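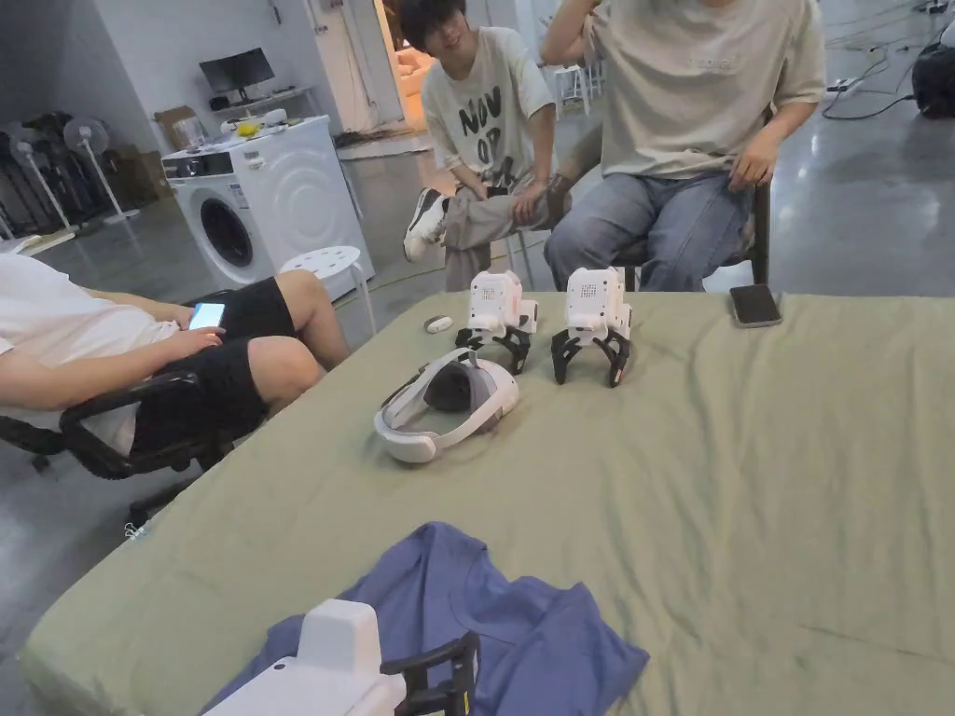 Folding Room: Frequently Asked Questions

What do we fold in there?
Mostly T-shirts. Towels and pillowcases come in when the T-shirts run out. Everything is plain household laundry, washed before it goes into the room.

Do I fold on the table or on the bed?
Check the sheet by the door. Shirts usually go on the table and bedding goes on the bed. Both are kept covered in sage green — please leave the covers on. A few wrinkles are fine, but pull the cloth flat if it bunches up under your work.

How should a shirt look before I start?
Crumpled. Drop it on the cloth and leave it the way it lands. Don't smooth out the sleeves or turn the collar up first.

How long is a turn?
A turn is 12 shirts, then you switch with the next person. Most people do 4 turns in an afternoon.

Where do I wait between turns?
Take any free chair near the table or the bed. Phones are fine while you sit. Keep your voice down if someone is in the middle of a fold.
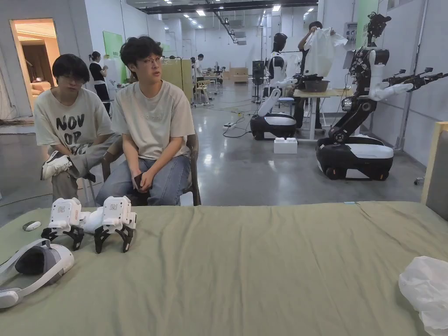 What do I do with plastic bags?
Fold them and put them in the Dimach bin when you leave. Clean bags get used again for sorted laundry.

Can I bring clothes from home?
Yes, up to 8 pieces. Put your name on a tag and give them to Bohdana Stasiv before noon. No knitwear, and nothing with loose beads.

Who do I ask about the schedule?
Vitalii Moroz. He posts changes at 2 p.m. for the following day. The August schedule is already full, but he keeps a waiting list.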